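Laundry automation at work
From Prostent, a home-made reference on workplaces and their machines

Laundry automation is the handing over of washing, moving, drying and folding jobs to machines, in places where people are paid to do those jobs. It covers hotel laundries, care homes, hospitals, hire firms that supply overalls and tablecloths, and the small back rooms where a café or a salon does its own towels. I worked in two of those places before I started writing these pages, so you'll have to forgive me if some of this sounds like a person talking over a folding table (it is).

See also: Industrial laundry; Linen hire; Shift work; Folding machine.

What the word covers

People in the trade use "automation" loosely. For a manager it may mean a washer that doses its own detergent. For somebody on the floor it tends to mean the thing that took over the job they used to do on a Thursday, and for a sales rep it means whatever is in the van. I've tried to sort it by the job being done.

Washing itself was automated so long ago that we hardly count it any more. You shut the door, pick a programme and walk off. What stayed with people was everything at either end: collecting, sorting, checking pockets, loading, unloading, shaking out, feeding the ironer, folding, stacking, and carrying it all back upstairs. That is most of the day, by the way! Anyone who thinks the machine does the laundry has never worked next to one.

Big laundries and small ones

In a big plant the cloth travels by rail and belt. Bags hang from an overhead track, drop into a tunnel washer, get pressed into a damp cake and roll on towards the dryers. Ho, the first place I worked, was of this kind. It put through more than 600 bags on a busy day, and the people were placed wherever the line had a gap in it: at sorting, at the feeding end of the ironer, and at the final check. The rest of it went by over our heads.

Small laundries never had any of that. There isn't the room or the money for a rail, and the work changes from hour to hour. You get a load of tea towels, then somebody's cardigan, then a duvet that won't fit. These rooms run on ordinary front loaders and baskets, and for years the only things to change were the detergents and the forms.

That's the gap the robot makers are after now. Flemska, Prirance and a few others are working on two-armed machines that use the same washers and the same baskets that people use, so the room needn't be rebuilt round them. The idea is easy to say, and very slow in practice - cloth has no fixed shape, and a sleeve that hangs one way on Monday morning will hang differently by the afternoon.

Why cloth is hard

A box has corners. A bottle is the same bottle every time you pick it up. A wet sheet is a lump, and when you pull one corner of it you may get the whole sheet, or half of it plus three socks. People deal with this without thinking. You grab, you feel the weight, you give it a shake, and if something drops you catch it against your hip. None of that is written in any job description I was ever given.

The parts that look dull give the most trouble. A robot has to find the door and its catch, swing the thing open without leaning on it, then get the cloth past the rubber seal and well into the drum. A bit of hem caught in the door means a puddle. And small things, such as baby socks and those thin straps on aprons, slip between two fingers very easily.
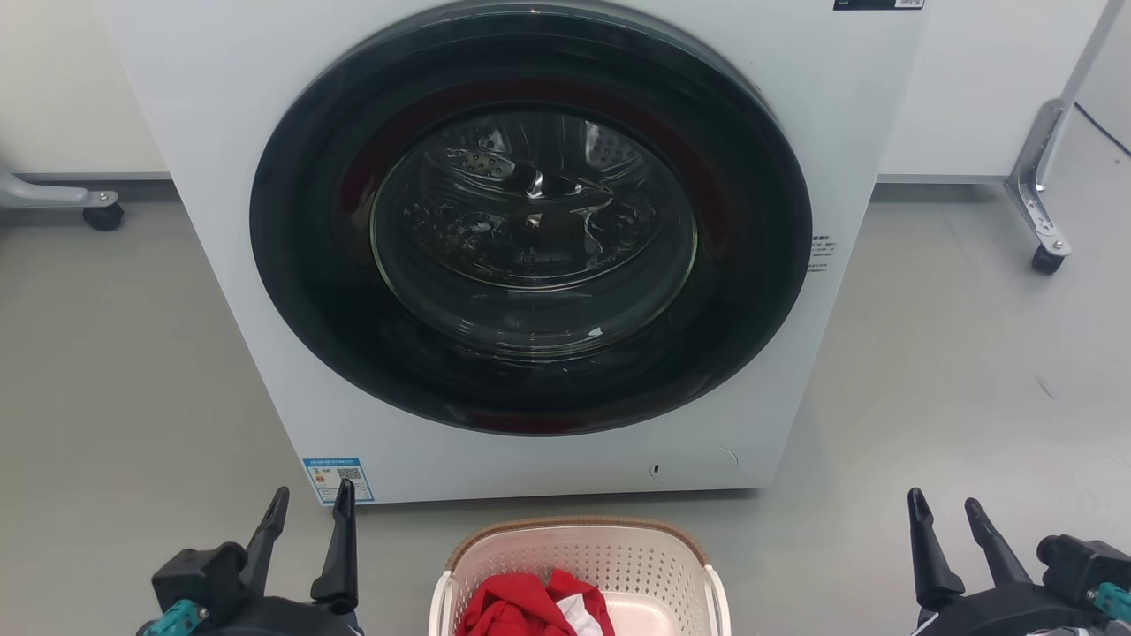 Does a robot in the laundry mean fewer jobs?
In the places I know of, it has meant different jobs first and fewer hours later, mostly by not replacing people who leave. Sorting and checking stay with staff the longest, and loading is usually the first to go.

What changes for the people on shift

I asked old workmates about this, and read whatever I could find in newsletters and on notice boards, and the answers don't line up neatly. They do come back to the same handful of subjects, though, so I've put those down in the order people brought them up.

Backs and shoulders. This comes first with almost everybody. Loading a front loader is a low job. You bend, you push, you straighten up, and you do it again, all shift, with wet cloth on the way out that weighs far more than it did on the way in. Hardly anyone I spoke to would miss it. One thing they did say is that the heavy part and the sociable part were often the same part, as two of you would stand at the machines together and talk.

Pace. A machine that loads steadily fills the gaps in which you used to catch up. At Ho the line speed was set by the ironer, and everyone upstream and downstream fell in with it whether their knees agreed or not. In small rooms it's gentler. Robots there are still slower than a practised pair of hands (a good deal slower with anything tangled), so the person ends up ahead of the machine and goes off to do something else. Whether that something else is interesting depends on the boss.

Watching. A new sort of work turns up, and it's hard to find a name for it. You stay near, you keep half an eye out, and you step in when a pillowcase has wrapped itself round something. Some people love it. Others told me it's the most tiring job they've had, more tiring than lifting, as you can't get on with anything properly and can't sit back either.

Knowing things. Old hands know which stains want cold water, and which customer's shirts lose their buttons. A fair bit of that gets written down for the first time when a machine arrives, as somebody has to tell the installers. I think it's good that it's written down. I also think the people it came from should be paid for the hours they spend explaining it, and they often aren't.

Pay and grading

There's no settled grade for the new work. In some laundries the person who minds the robots is still a laundry assistant on the old rate. In others they're called a cell operator or a technician and get a bit more, usually after a short course. The courses I've seen run to 5 days, with one of those spent on safety and most of the rest on getting the machine going again after it has stopped. Ask for a certificate that you can take with you! Several firms only give an in-house one, and it's worth very little once you leave.

Night shifts are the other sore point. Employers like the idea of machines running through the small hours with one person on site. Staff lose the night allowance, and the one who's left has a lonely time of it. My second laundry tried one-person nights for 20 weeks and then went back to two, for reasons that were given as "operational".

Safety

Machines that share a floor with people need a marked area, a stop button you can reach without leaning over anything, and a clear rule on who may restart them after a stop. That last one matters the most, to my mind. The near misses I've heard about nearly all began with one person reaching in and another pressing start. Floors matter too. Laundries get wet, cables wander, and baskets are left wherever there's space.

Baskets deserve a line of their own. Robots work best when the basket stands in the same place each time, and people don't naturally put things down that way. Tape on the floor helps. So does having enough baskets, so that nobody pinches the one by the washer to carry mugs in.

What is usually automated, and what isn't

Dosing, weighing, washing, spinning: long done, nearly everywhere.
Feeding flat sheets and folding towels: common in big plants, rare in small ones.
Loading and unloading front loaders: on trial, mostly one room at a time.
Sorting by colour and fabric: partly done, with a person checking.
Pockets, stains, repairs and lost property: still people.

Customers

Most never notice. A hotel guest sees a towel, and 97 towels out of a hundred look the same whoever folded them. Where people do notice is care homes, where clothes are personal and a missing cardigan is a real upset. Homes that have tried automation tend to keep the sorting and the handing back with staff the residents know, and I'd want the same for my own mum.

Notes

The remarks on Ho are from my own time there. The spelling "laundrywork" turns up in older pay agreements and means the same as laundry work here. I'll add a section on dry cleaning when I've talked to somebody who does it, probably after February.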